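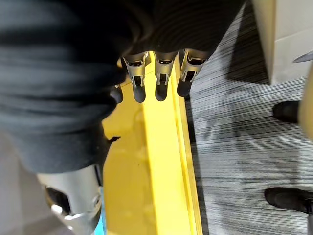 Course Materials / Game Design II / Handout 4

Handling Models in Racing Games: From Tire to Thumb

Please read this before the seminar. The first part repeats some things from the lecture, but the section on input filtering is new and you will need it for the exercise at the end.

1. What we mean by a handling model

A handling model is the part of the game that takes the input of the player and decides where the car will be in the next moment. Students often say "physics" for this, and in a small project the two words can mean the same thing. In a bigger project it is useful to keep them apart. The physics engine solves forces and contacts. The handling model sits on top of it, and it may add forces that do not exist in any real car, for example a gentle push toward the racing line or an extra rotation when the handbrake is pulled.

Almost every commercial racing game does something of this kind, also the games which are sold as simulations. The question for the designer is how much, and if the player should notice it.

2. The tire

The tire is the only part of the car that touches the road, so most of the character comes from here. In the lecture we drew the curve of sideways grip against slip angle. Remember its three regions:

- the rising part, where more steering gives more grip
- the peak
- the falling part, where more steering gives less grip and the car slides

An arcade game usually has a wide, flat peak. The player can be wrong by several degrees and the car still holds. A stricter game has a narrow peak and a steep fall after it. When players write in a review that a car "snaps", they are very often describing the fall, even if they blame the steering.

For the course project Jirnalon we used one curve for all four wheels in the first build. This was a mistake. With the same curve at front and rear, and a heavy engine at the front, every car in the game pushed wide in slow corners and it was boring to drive. In the second build the rear curve got a lower peak but a softer fall. The cars became more lively, and testers stopped asking for a drift button.

3. Weight transfer

When the car brakes, load moves to the front wheels. When it accelerates, load moves back. A player feels this as the moment when the nose "bites" into the corner. If your model has no weight transfer, braking and turning become two separate actions with no relation between them, and trail braking has no purpose.

You can fake it cheaply. Take the forward acceleration of the car, smooth it a little, and use it to scale the grip of the front and rear axle in opposite directions. This is what the Pelanard prototype does, and in the blind test last December most of the group could not tell it from the version with full suspension.

Be careful with the smoothing. Too little, and the grip jumps each time the player touches the brake. Too much, and the car answers late — players will call it input lag, although the input is perfectly fine.

4. Input filtering

A thumbstick travels only a short distance. A steering wheel can turn many times more. If you connect the stick directly to the front wheels, a small movement of the thumb becomes a violent movement of the car. For this reason nearly all games put a filter between them. Three settings are common:

Dead zone. The small area in the center where nothing happens.

Response curve. Small movements are made smaller, large movements stay large.

Speed sensitivity. The maximum steering angle becomes smaller when the car goes faster.

Please open the Ljungberg test track in the lab build and try the third one yourself. The maximum angle is 40 degrees at standstill and 2 degrees at 310 km/h. Turn the setting off and drive the long straight again. A small correction is enough to lose the car, and it will show you why the setting exists better than I can explain it in writing.

A wheel should get a different filter from the stick, or no filter at all. Do not ship one profile for both. This was a frequent complaint against older console games, and it still appears today.

5. Assists and honesty

Traction control and ABS are visible assists. The player finds them in a menu. Other assists are hidden: catch-up speed for the last car, extra grip when another car is near, a softer wall. I do not say hidden assists are bad. But if a game shows lap times on a leaderboard, the assists that change the lap time should be listed somewhere, otherwise two players are not comparing the same thing.

6. Exercise

Use the Baltovetti coupe, which has no assists in its default file.

a) Drive 20 laps with the default tire curve and save the telemetry.
b) Widen the peak of the front curve only. Drive again.
c) Return to the default and change only the response curve of the stick. Drive again.
d) Write one page about which change made you faster, and which change made you feel faster. Add the plots of steering input for all the runs.

Hand in the page and the telemetry files together, in one folder with your student number as the name. Late work goes to the second correction round.

Last updated: Monday, August 4, 2025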